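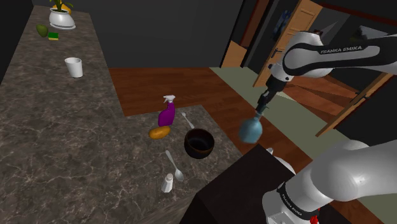 *Reading time: 7 minutes*

**Drarlow household manipulation project: progress report to the Boyer program office, period ending June**

This report covers work package 4, the collection of remote-control demonstrations in simulation. It follows the headings the program office asked for after the last report. Spending is reported separately through the finance portal and isn't repeated.

## Summary

The target for the period was 2000 recorded demonstrations. We recorded 2190. Of those, 1204 have passed review and been released to the training team. The rest are either waiting for review or have been rejected, and the split between the two is still moving each day as the reviewers work through them.

Recording is ahead of plan and review is behind it. We underestimated how long it takes a person to watch an episode properly and decide whether it should be used. Most of this report is about that, and about what we've changed.

## What was done

All demonstrations in this period were given by remote control. An operator sits at a desk with a handheld controller, watches the simulated kitchen on a monitor, and drives a simulated Franka Emika arm through the task from start to finish. The simulator records the arm's joint positions, the gripper state, the camera views and the poses of all the objects. Each episode gets a written instruction, a start state and an outcome, and goes into the Pako store at the end of the shift.

The scene used most is the stone counter with the wooden floor and staircase behind it. The counter is laid with ordinary kitchen things – a bowl, spoons, a salt shaker, a paper cup, a sponge, some produce, a spray bottle – and the operator is given one short instruction. The picture at the top of this report is from a bottle episode in that scene, with the light blue bottle held upside-down in the gripper and clear of the counter.

The layout is shuffled between episodes. Early on we only shuffled object positions, and the training team pointed out that the lighting and the position of the arm relative to the counter hardly changed from one recording to the next. Both are now varied at the start of each episode within limits set in the scene file. Operators don't choose the layout and can't ask for another one unless an object has spawned inside another object, in which case they flag it and skip.

The task families recorded so far are:

- pick up a named object and put it down in a named place
- put a named object into the bowl
- turn an object from upright to upside-down, or the reverse
- move one object out of the way and then pick up another
- clear a section of the counter

The last family was added late in the period and has few episodes. It's the slowest to record. Operators need a rest after a run of them, and we've stopped scheduling it for the end of a shift.

## Operators

The operator group is made up of casual staff from the Drarlow site and a smaller number of students on placement. None of them had used the controller before. Training is a morning with the setup guide and a supervised block of practice episodes, which are recorded but kept out of the count.

People improve quickly over their first few shifts and then level off. The differences that remain after that are mostly in style. Some operators move in long smooth arcs, others make a series of short corrections. The training team asked us not to coach this out, as they want to see whether the mixed styles help or hurt the trained policy. We do coach against two habits:

1. Closing the gripper before the fingers are level with the object. It often works in the simulator and would often fail on the real arm.
2. Letting go too high. The object drops, lands and settles more or less where it should, and the episode is marked as a success by the automatic check. Reviewers now reject these.

One comment came up in nearly all of the shift notes: depth is hard to judge on a flat monitor. Operators were knocking tall objects over on the approach because they couldn't tell how far behind the bowl or the cup they were. We added a second view from the wrist, shown as an inset, and that cut down the complaints. Some operators still prefer the single view and switch the inset off. We let them.

## Review

Every episode is watched by a reviewer who didn't record it. The reviewer checks that the instruction matches what was done, that the arm didn't pass through the counter or hit the wall of the scene, and that the object was gripped and released in a way the real arm could copy.

The automatic success check was supposed to do most of this work. In practice it only tells us where things ended up. It passed episodes in which a spoon was dragged along the counter under the gripper and happened to stop in the right region. It also failed good episodes because an object came to rest slightly outside a tolerance that had been set too tight for round shapes. The potato and the avocado both roll.

We've made three changes:

- The tolerance is now set per object and not per scene.
- Reviewers see episodes at double speed by default and slow down at the grip and the release.
- Operators can mark their own episode as poor before it goes to the store. Those are skipped by the reviewers and set aside.

The third change has had the largest effect on the queue. Operators are generally harsher on themselves than the reviewers are, so we're checking a sample of the self-marked episodes to make sure we aren't throwing out usable work.

## Problems during the period

**Controller latency.** For part of the period there was a noticeable delay between moving the controller and seeing the arm respond. It came from the recording process writing to disk on the same thread as the display. Zindon, who supply the controller software, sent a patch and the delay went away. Episodes recorded while the delay was present have a tag in Pako. We've left them in for now, and the training team can filter them out if they turn out to be a problem.

**Thin objects.** Spoons lying flat on the counter are the hardest things to pick up. The simulated contact between the fingers, the handle and the stone isn't stable, and the spoon sometimes jumps. We've adjusted the friction and the contact settings and it's better than it was. Rejection rates for spoon episodes remain the highest of any object, and we'd ask that the spoon results be read with that in mind when they're reported.

**Instructions.** The wording given to operators was too uniform. We had a template, and it produced the same sentence over and over with the noun swapped. A new set has been written by people outside the project, with plain everyday wording, and it's being attached to both new and existing episodes. Checking that each new sentence still fits its episode adds to the reviewers' load.

**Lost shift.** One afternoon of recording was lost when the store filled up and the upload failed without a warning. The episodes weren't recoverable. There is now an alarm on free space, and the desk machines keep a local copy until the store confirms it has the files.

## Demonstrations by hand

The program office asked about hand-guided demonstrations on the physical arm, where a person holds the arm and moves it through the task. The bench at Drarlow is set up and the safety assessment has been signed off. We ran a short trial with a paper cup and a bowl to check that the recording format matches the simulated one. It does, apart from the gripper channel, which has to be driven by a foot pedal because both of the operator's hands are on the arm.

No hand-guided episodes are included in the figures above.

## Plan for the next period

- Clear the review backlog before opening any new task family.
- Move two of the experienced operators to reviewing for part of each shift.
- Continue recording at a lower rate, with priority to counter clearing and to moving one object to reach another.
- Start hand-guided recording on the bench, using the same instructions and the same kinds of objects.
- Give the training team a fixed release of the accepted episodes so their results can be compared from one run to the next.

## Requests to the program office

We'd like approval to move the unspent part of the equipment line to casual wages, to pay for reviewing. No new money is needed. We'd also like to know whether the target for the next period can be stated in accepted episodes. A target in recorded episodes pushes us to keep the desks running when the time would be better spent on the queue.

The request form has been lodged. If the program office would like to watch a recording shift, the morning ones are the better choice, as the afternoon is mostly uploads and review.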